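Household Water Use Study: Participants Wanted in Kultdale and Lodotlow

Reference: Drarner Residential Water Study, Phase 2
Study lead: Gualtiero Cirillo
Applications close: 10th May

Drarner is recruiting households for a study of hot and cold water use at bathroom and kitchen fixtures. The study covers single-family homes and apartments in Kultdale and in the part of Lodotlow served by the Pellegrini pumping station. Data from Phase 1 covered whole-house consumption only. Phase 2 records consumption at the individual fixture, at one-second intervals, so that short draws can be separated from long ones.

A short draw, for the purposes of this study, is any event in which the tap is closed again before the water at the outlet reaches its stable temperature. Handwashing and rinsing a toothbrush are the usual cases. Whole-house meters record these events poorly, and the estimates now used for sizing small water heaters depend on them.

What we are looking for

We have places for 40 households. To be eligible, you must:

Live full time at an address in the study area, and expect to stay there for the length of the study.
Be 18 or older and be the owner or the named tenant. Tenants need written permission from the landlord before any meter is fitted. A form is supplied.
Have at least one bathroom sink with accessible shutoff valves. Valves behind fixed paneling cannot be used.
Have a tank or tankless water heater that serves only your home. Buildings with a shared boiler or a recirculation loop are excluded.
Have a home internet connection, or cell coverage in the room where the data logger will sit.

Homes with a water softener are eligible — please state the make and the installation date on the form. Homes on a private well are not eligible for this phase. Households that took part in Phase 1 may apply again but will be placed after new applicants.

What taking part involves

The measuring period is 6 weeks, starting after installation. An installer will visit once to fit inline flow meters and surface temperature sensors to the supply lines under the sinks, and once to remove them. The water is shut off at the fixture during both visits. The plumbing is returned to its original configuration at removal, with new washers and supply hoses where the old ones had to be disconnected.

During the measuring period you use water as you normally would. Do not change your heater setpoint. If the setpoint is changed for any reason, record the old value, the new value and the time in the household log. The same applies to replaced faucets, aerators and shower heads. Overnight guests should also be entered, with arrival and departure dates, as occupancy is used to normalize the results.

You will also complete a fixture survey before installation. It asks for the type of each faucet, the flow rate printed on the aerator if there is one, and the approximate length of pipe between the heater and the fixture. Leave the pipe length blank if you do not know it. The installer will measure it where access allows.
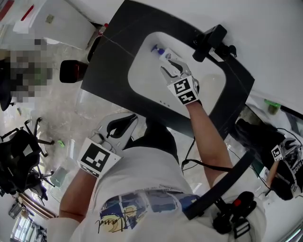 Bathroom sinks and kitchen sinks are logged on separate channels, and each channel needs its own label on the survey form. Use the room name followed by a number if a room has more than one basin. Laundry tubs, outdoor spigots and toilets are outside the scope and should be left off the form.

Payment

Each household that completes the measuring period receives $800, paid after the equipment has been removed and the log handed in. Households that withdraw early are paid in proportion to the number of full weeks recorded. A gap in the data caused by equipment failure does not reduce the payment. Drarner pays for any leak repair at a fitting its installer has worked on.

Data

Flow and temperature readings are stored under a household code. Names and addresses are kept in a separate file and are deleted 7 months after removal of the equipment. Published tables will group households by heater type and occupancy. You may ask for a copy of your own readings, supplied as a plain text file.

How to apply

Request the application form from the Drarner office in Kultdale, or pick up a paper copy at the Lodotlow public library. Mark the envelope or subject line "Phase 2" and address it to Gualtiero Cirillo. Send one form per address. Forms without a heater model number will be returned for completion — the number is on the rating plate, normally on the side of the tank or inside the lower cover.

Applicants who sent an inquiry in April do not need to write again, but they do need to submit the form.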